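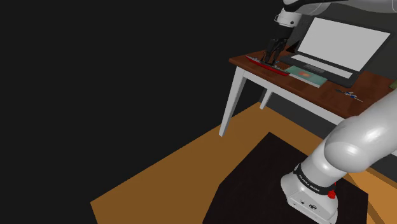 Why does the grasp planner take longer to say no than to say yes? It only gives up once it has tried every candidate, and until last month it had a lot of candidates.

Erport, our planning layer, used to sample 1000 grasps per object and check each one for collisions in whatever order they fell out of the sampler. Long, thin objects like the model ship were its favorite way to waste an afternoon. Most of the samples sat at the bow or stern, where the fingers can close nicely and the ship then tips like a seesaw.

The October release sorts first and checks later. Candidates near the middle of the object go to the front, near-duplicates get merged, and the ship is down to 115 grasps worth looking at. We ran 3135 simulated picks on the new build, with clutter on the table, and the median planning time fell to 71 milliseconds. The old number has been retired to a spreadsheet with no link to it.
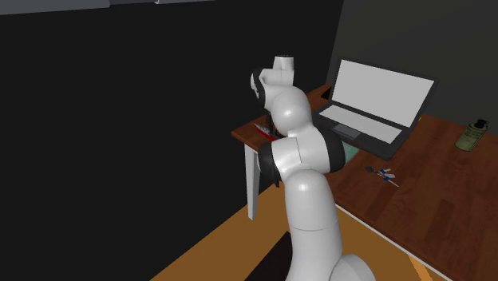
Dureck wrote back that faster planning is lovely, but could the log please say which link caused the collision, as "plan failed" has stopped being informative. Fair. The next build names the link and the object it would have hit, and writes both to the same line.

Still open: the wrist sometimes takes the scenic route to a pose it could reach with a small turn – a cost weight, we think, inherited from the old Zivska config. If you have overridden that file locally, keep a copy before you update. The installer has opinions about it.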